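The Mat Stays On
Why a summer bed cover turned out to be the best folding table in the house

By Gerd Diekmann
Thursday, October 22, 2026

My apartment in Pludurthorpe has one table, and it is too small to fold a shirt on. It seats two people if neither of them wants to spread out a newspaper. For years I folded laundry on my knees, on the arm of the couch, or on top of the dryer in the basement, where there was usually somebody waiting for me to move.

Then I bought a tile mat for the bed. It was meant for sleeping on in hot weather. The summer ended, the mat stayed where it was, and I have been folding on it since.

Tile mats are sold under several names. The one I own came from a housewares store called Sondell and cost 89 dollars in the size for a double bed. Small rectangular pieces are joined in rows, so the whole thing bends in every direction but lies flat under its own weight. You put it over the sheet and sleep on top of it. Air gets through the seams and the surface feels cool against the skin. People who grew up with these mats tend to have strong opinions about them. People who didn't usually ask whether they hurt. They don't, though I would not kneel on one in bare knees for long.

What makes the mat useful for laundry is that it is firmer than a sheet. A comforter gives way when you press on it, and the wrinkle you are trying to smooth goes down into the bed and comes back up beside your hand. A bare fitted sheet is better but tends to travel with the clothes. The mat doesn't move much. You can pull a sleeve straight and it stays straight while you reach for the other one.

It also shows you where you are. The rows run straight across the bed, and after a week or two you start lining things up with them without meaning to. A hem goes along one seam, and the side of the shirt goes along another. My folding had been crooked for thirty years before I had a grid to do it on.

None of this matters much until you get to the one difficult item in the basket, and in most baskets that is the long-sleeved shirt.
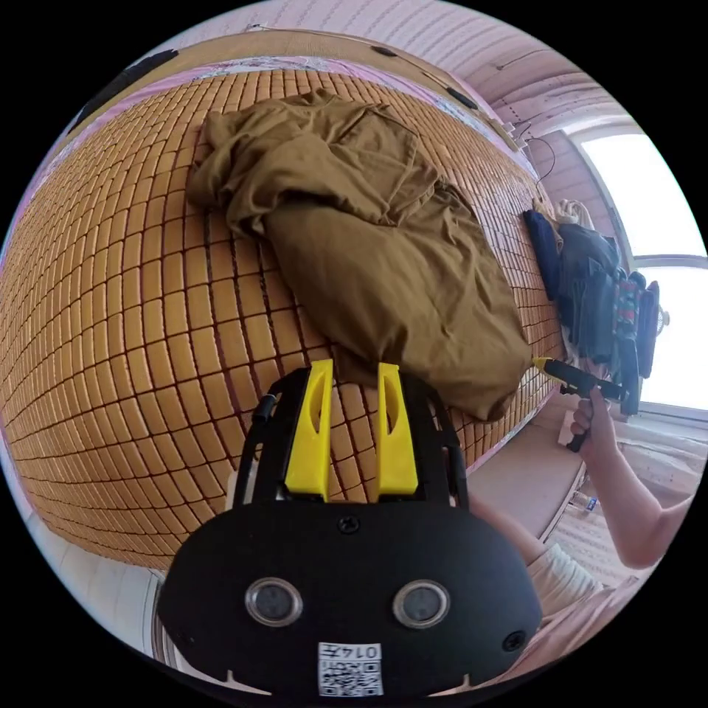 Long sleeves come out of the laundry in a knot more often than anything else I own. They wrap around other things and around themselves, and one of them is generally inside out. The temptation is to pick the shirt up by whatever part is on top and shake. That works in a yard. In a bedroom it knocks over the lamp.

The better way is to set the lump down in the middle of the bed and look for the collar. The collar is the stiffest part of most shirts and easy to find by feel. Once you have it, put it toward the far side of the bed, away from you, and pull the hem back in your own direction. The body will open most of the way. Then draw out the sleeves, one to each side, as far as they will go. If one is inside out, reach in from the shoulder, take hold of the cuff and bring it back through.

Smooth the body from the center outward with the flat of your hand. I used to do this in long strokes from top to bottom, which pushes all the slack down to the hem and leaves you with a shirt that is longer in front than in back. Short strokes to the sides are better.

A shop in Kammont where I worked as a young man sold work clothes, and the back room had a long counter for folding returns. On a Monday in January we might have 140 shirts to get back on the shelves before noon. The man who trained me had one rule, and it was that you deal with the sleeves before you touch anything else. If the sleeves were right, he didn't much care how you did the rest. He would walk down the counter, lift the front of a folded shirt with one finger, look at the sleeves and either move on or pull the whole thing apart.

I have folded a good many shirts since and I think he was right about that, if not about much else. The body of a shirt is more or less a rectangle. Any way you fold a rectangle in half you get another rectangle. Sleeves are long and tapered and attached at an angle, and if they go in badly they make a ridge that shows through the front.

There are two ways to bring a sleeve in. The first is straight across. You take the cuff and carry it over the chest to the opposite side so the sleeve makes a band across the middle, and then you do the same from the other side. It is quick, and it suits soft shirts that are going in a drawer.
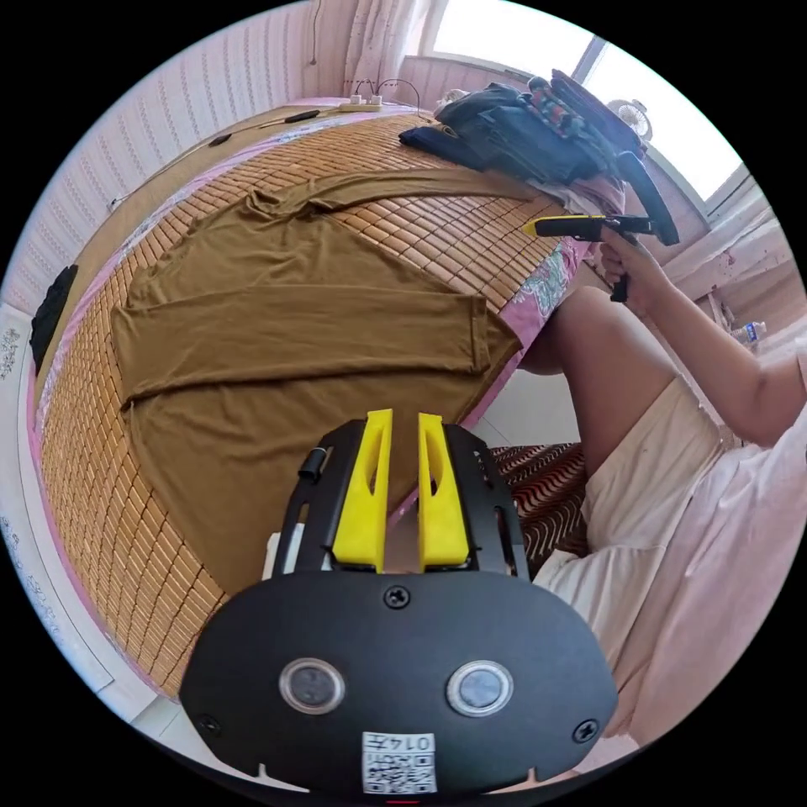 The second way is the one we used on the counter. You fold the side of the shirt in first, about a third of the width, and then turn the sleeve down so that it runs along the folded edge toward the hem. Do the same on the other side. Now the sleeves are parallel to the body and there is nothing lying crosswise. Fold the hem up once or twice, depending on how deep your drawer is, and turn the whole thing over.

The second way takes longer. It gives a flatter packet with square corners, and the packets stack. With the first way you get a bulge in the middle where the sleeves overlap, and a pile of more than five or six begins to lean. If your shirts live in a shallow drawer, lying side by side, the bulge makes no difference and you should save yourself the trouble.

I tried both on everything I own over the course of a month. Heavy cotton and flannel do better with the sleeves turned down. Thin knits don't care. Anything slippery is going to come undone in the drawer no matter what you do, and I have moved those to hangers.

There is a third way, rolling, which has its admirers. My neighbor Ki rolls everything, including bath towels, and stands the rolls on end in a crate. Her closet looks fine. I find that a rolled shirt has soft creases all over it in place of two or three sharp ones, and I would sooner have the sharp ones because I know where they will be.

A bed has one advantage over any table, and that is size. On a double bed you can have the shirt you are folding on one half and everything that is finished on the other. You can leave the unsorted clothes at the foot and the bags or hangers at the head. You never have to stop and clear a space. I start at the left and build the stack on the right, since I'm right-handed and it's the natural place to set something down.

The stack wants some thought too. Jeans and jackets go on the bottom because they are heavy and don't mind the weight. Shirts go above them. Small things go on top or, better, in a separate pile, because small things in the middle of a stack work their way out the side when you carry it. I carry mine with one hand underneath and my chin on top, and I have dropped it in the hall often enough to know which layer goes first.

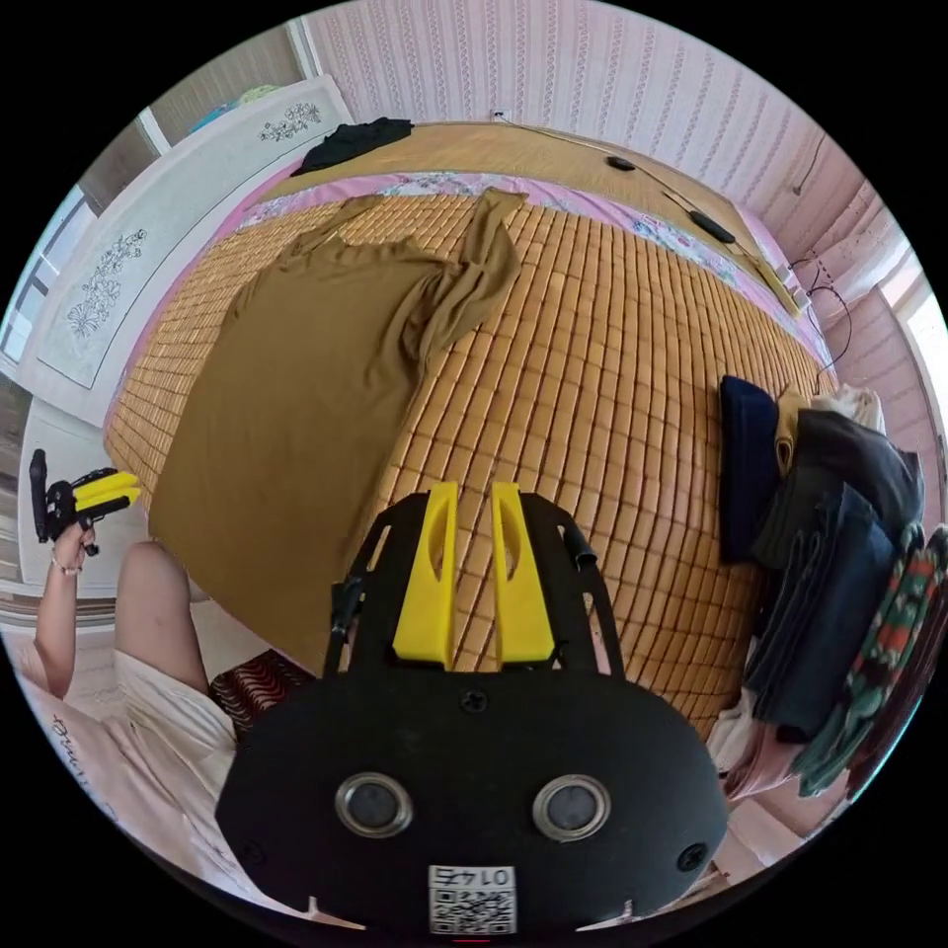
The drawback to working on a bed is the height. Mine is 22 inches from the floor to the top of the mattress, and standing over it for half an hour is hard on the back. Sit down. Sit on the edge with one leg up if that's comfortable, and turn toward the work. You lose some reach on the far side, so put the collar only as far away as you can get to without leaning. For sheets and other large pieces I get up, fold those standing, and sit again for the rest.

Light is the other thing. Most bedrooms are lit for going to sleep. Dark clothes on a tan mat are easy enough to see, but dark socks against other dark socks are not, and I do mine in the daytime next to the window or not at all.

As for the mat itself, it needs very little. Wipe it with a damp cloth, let it dry, and don't fold it sharply along the same row each time you put it away. The cord or thread between the pieces is what wears out. Roll it with the tiles facing out. Check it now and then for a tile with a rough edge, which will catch on a knit and pull a loop. I found one on mine in the second year and took it down with fine sandpaper in less than a minute.

Don't put anything damp on it and walk away. A shirt that isn't quite dry will be fine for the time it takes to fold, but a heap of damp towels left overnight will mark the tiles, and the marks don't all come out. Don't iron on it, either. I was told that in the store and did it anyway, once, with a towel underneath, and there is a row near the foot of the bed that has never laid right since.

You'll want a sheet under it that reaches well past the sides. The mat is usually a little narrower than the mattress, and clothes that slide off the end of it should land on something clean. Pattern or plain makes no difference. I use the old flowered ones that don't match anything else.

When I moved the last of my clothes out of the hall closet and into drawers, I went through all of it on the bed over one weekend. There were far more shirts than I would have guessed, and a good number had been folded so long in one position that the crease had faded to a different color. Those went to the church sale. The rest fit in two drawers with the sleeves turned down, and a third drawer is now free for the sheets.

The mat still comes out of its corner of the conversation whenever someone visits and sits on the bed to put on shoes. They ask if I sleep on that. In July I do. The rest of the year I roll it up at night, stand it behind the door, and put it back on Saturday morning when the laundry is dry.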